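Print | E-mail
2 min read

Extended warranty on a dining table?

bgallegos: Store wants $121 on top of $1250 for Mendeo's "surface plan." Has anyone ever gotten a dime out of these?
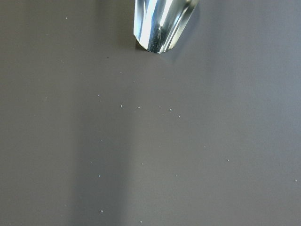
The brochure says stains and scratches, then lists 4 pages of exceptions.

hrosales60: I did. Red wine, they sent a guy in August. No fight at all.

bgallegos: Which store? Mine goes through Arriaga and the reviews look planted. 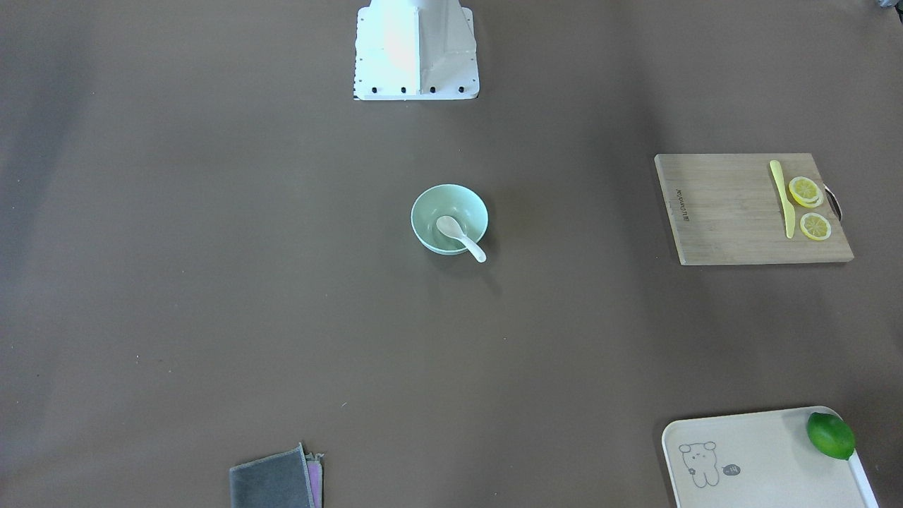

Read the part on "gradual wear" before you pay. Every scratch is gradual if they say so.

hrosales60: Mine was Huneo. You're assuming the worst.

erner_fan: Heriberto got lucky. Put the money in a jar and buy a tablecloth.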